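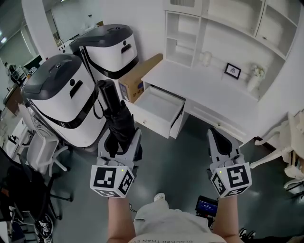 Kenji Blackwood wrote to me that his umbrella smells like an old cellar every time he opens it, and he asked if he should throw it away. I answered him no, not yet. Then two more readers asked almost the same question, so I put everything I know on one page.

4 min read

First, the smell. It comes nearly always from closing the umbrella when it is still wet and leaving it like this in a bag or in a corner. The cloth is folded many times and the air cannot go in. If you come home in the rain, shake the umbrella outside the door, and then let it stand half open. I say half open and not fully open. When it is fully open the cloth is stretched tight, and if you do this every time, the stitches at the tips become loose earlier. In my apartment I hang it over the bathtub by the handle, half open, and in the morning it is dry.

If the smell is already there, washing helps. Open the umbrella in the shower or on a balcony. Mix a small spoon of dish soap in a bucket of lukewarm water and wipe the cloth from the top to the edge with a soft sponge. Do the inside also, many people forget it. For black spots of mildew I use white vinegar, 50 ml in a half liter of water, and I leave it for 23 minutes. Why 23? My kitchen timer has a broken button and this is the number it starts with. Twenty will do the same. Rinse it very well, because soap that stays in the cloth makes the water soak in instead of running down.

Please do not use bleach. I did it once on a dark blue umbrella and it became violet in some places.

When the cloth is clean and completely dry, you can give it back some protection against water. I use the Bremix spray, which costs less than the one from the shoe store. Spray it outdoors, from the distance of a forearm, two thin layers with an hour between them. One can of 200 ml was enough for three umbrellas and the hood of my jacket.

Now the metal parts. Wipe the shaft with a dry cloth and put one drop of sewing machine oil where the runner slides. One drop, not more! Open and close it several times, and wipe away what comes out. If you put too much, the oil goes to the cloth and makes a stain which is very difficult to remove. The ribs need oil only if they squeak. For a small rust spot, rub with a ball of aluminum foil and a little water, and dry it at once.

A tip that has come off the rib is the easiest repair of all. Take a needle and strong polyester thread, go through the little hole in the tip and through the corner of the cloth four or five times, and make the knot on the inside. Cotton thread rots, so I don't recommend it. A broken rib is more difficult. You can buy a small metal sleeve for 75 cents in a good hardware store, slide it over the broken place and press it with pliers. It doesn't look beautiful but mine has held for two winters.

About storage. A folded umbrella should stand or hang, with the strap closed but not pulled very tight. In the car I keep it in the door and not on the back shelf, where the sun makes the color pale. In the umbrella stand put an old sponge on the bottom to catch the drops, and wash this sponge on Tuesday or whichever day you do your laundry, otherwise the smell starts again from there.

Esperanza Figueroa asked if it can go in the washing machine. I have not tried it and I would not. Her second question was about lace parasols, and for this I have to ask my aunt first.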